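Fitora Cellulose Sponges, Bulk Pack

Home > Cleaning Supplies > Sponges and Pads > Fitora

Fitora
Item no. 1460-CS
Sold by the case
In stock at the Prirnari warehouse

Overview

Fitora cellulose sponges are plain rectangular sponges for washing dishes, wiping counters and general cleanup. They are sold in cases to cafes, school kitchens, break rooms, cleaning crews and anyone else who goes through sponges faster than a grocery store pack allows. There is no scrub layer on the standard version. If you need one, order the Fitora Duo, listed further down.

The sponges ship compressed. A dry sponge is thin and stiff and takes up very little shelf space. Put it in warm water and it swells to full thickness in a few seconds. After the first use it will not go flat again, so only open the sleeves you plan to use.

Specifications

Material: cellulose, no added fragrance
Shape: rectangular, square corners
Size when wet: 4.5 x 2.75 x 0.9 inches
Size when compressed: 4.5 x 2.75 x 0.2 inches
Colors: yellow, blue, green, red
Case quantity: 309 sponges in sealed sleeves, one color per case
Cases per pallet: 24
Storage: dry, out of direct sunlight

Why 309? The sleeves hold 103 sponges each and there are three sleeves to a case. The sleeve machine was set up for that length years ago and the count has stayed the same. Please do not order expecting 300 or 312.

Color coding

Many kitchens use one color per task so that a sponge from the restroom never ends up in the dish sink. We don't set the rules for you, but a common setup is blue for tables and counters, green for food prep areas, yellow for sinks and red for restrooms. Post the list where people can see it. Colors can vary a little from batch to batch. Customers who need a close match should order all their cases at once.

Use and care

Rinse the sponge well before the first use. Cellulose sponges are kept soft in manufacturing with a small amount of mineral salt, and this washes out.

After use, rinse, squeeze and stand the sponge on its edge to dry. A sponge left flat in a puddle will smell by the next morning. We suggest a new one every week in a home kitchen and every day in food service - more often if it is used on raw meat surfaces.

Cellulose sponges can go in the top rack of a dishwasher. Do not soak them in full-strength bleach, which breaks down the material. Do not put a dry sponge in a microwave.

Sponges will shrink and harden as they dry. This is normal for cellulose and they soften again in water.

Related products

Fitora Duo. Same size with a green scrub layer glued to one face. Not compressed. Case of 120. The glue is rated for hot water but the layer will lift in time if the sponge is boiled.

Cordier Drip Tray. Stainless steel, holds six sponges on edge. Feet are rubber and can be replaced.

Grullow Dish Soap Concentrate. One gallon, unscented. Mix one ounce to a gallon of water for hand washing. Pump sold separately.

Ordering and shipping

Minimum order is one case. Orders of 2,000 sponges or more (seven cases) get the pallet price, even if you don't take a full pallet. Mixed colors count toward the total.

Cases leave the Prirnari warehouse within two business days. Freight orders take longer, and we will contact you to set a delivery window. Tell us at checkout if you have no loading dock - a lift gate truck costs extra and can't be added once the order has been picked.

School orders placed for September should be in by the middle of the summer. The red cases tend to sell out first. 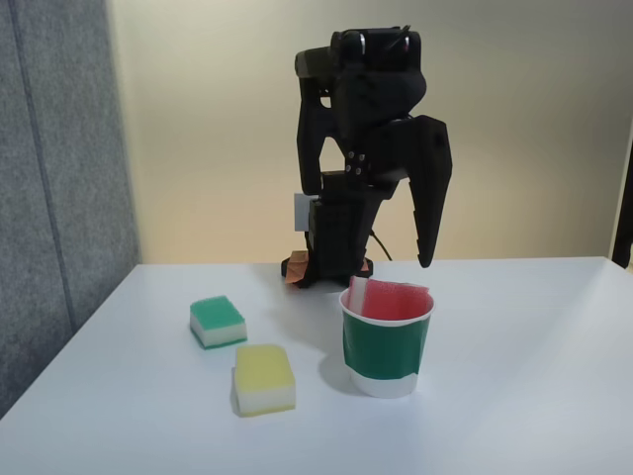
Returns

Unopened cases can be returned within 60 days for a refund, less shipping. Opened cases can't be returned unless there is a defect. If a sleeve arrives torn or damp, keep the carton and contact us before using any of the sponges. Damp sponges will have started to swell and can't be compressed again, but we will replace the sleeve.

Disposal

Undyed cellulose breaks down in a compost pile, but these sponges are dyed and will have picked up soap and grease in use. Most compost programs won't take them. Put them in the trash. The case itself is plain cardboard and can be recycled once the tape is off.

Notes on this listing

Item no. 1460-CS replaces item no. 1624-CS, which had rounded corners and a slightly thicker cut. Remaining stock of the old item is sold as is and can't be mixed with the new one in a pallet order.

Prices and case quantities last updated Jul 1, 2022.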